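Stemware tree

A stemware tree, also called a goblet tree or glass tree, is a freestanding household rack on which stemmed drinking vessels are hung upside down by the foot. It belongs to the same family of kitchen and bar fittings as the mug tree and the under-shelf glass rail, and is used for draining, for storage between meals and for display on a sideboard.

Construction

The usual form consists of a weighted base, a central post and a set of curved arms near the top. Chromed metal is the most common finish, although painted and brass-coloured versions are also sold. Decorative models have arms bent into scrolls or spirals.
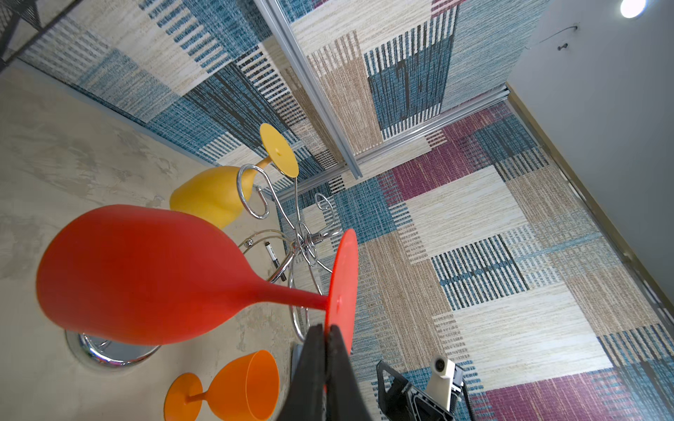

Chrome stand with scrolled arms, with red, yellow and orange plastic stemware.

The catalogue of the homewares firm Ekthorpe distinguishes two grades by height. The taller of these, at 300 millimetres, is intended for wine glasses, and the shorter for dessert and cordial glasses. The gap between neighbouring arms must admit the stem while retaining the foot, and for this reason a tree made for slender crystal may not accept moulded plastic goblets.
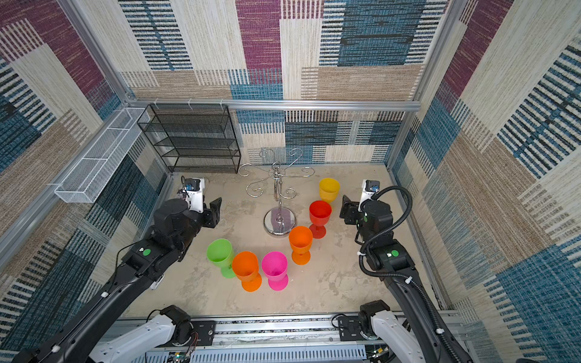 Plastic stemware came into wide use with the tree in picnic and caravan sets, where bright colours let each guest recognize a glass. The Fikre range, sold in Australia and Canada, paired coloured goblets with a plated stand. Production of the first series ended at 800 sets.

Loading

Vessels are held by the stem and inverted, and the foot is passed over a pair of arms until it rests on them. Placing them on alternate sides keeps the load centred over the base. Bowls of large diameter may touch when every position is filled.

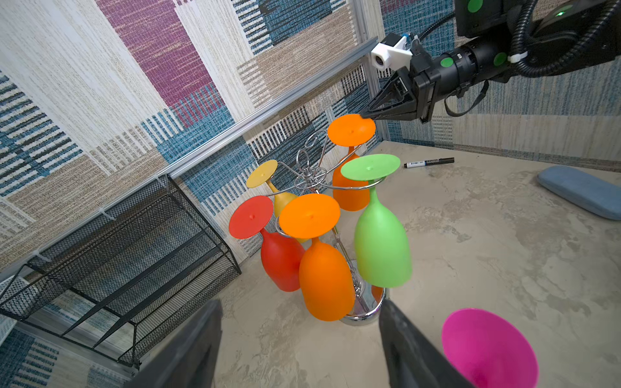
Unloading follows the same principle, with vessels lifted from opposite sides in turn. A partly filled tree is more likely to tip than a full one if all the remaining weight hangs on one side. 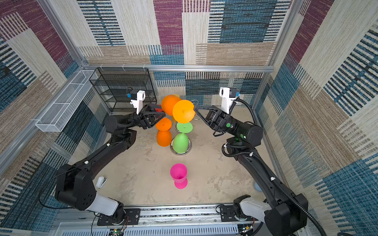

Care

Plated surfaces are wiped with a soft cloth and mild detergent. Abrasive pads scratch the finish and expose the steel beneath to rust. The Trarkine guide to kitchen storage recommends drying the base separately, as water collects on it from the rims above.

See also

Mug tree
Dish rack
Glass rail
Drinkware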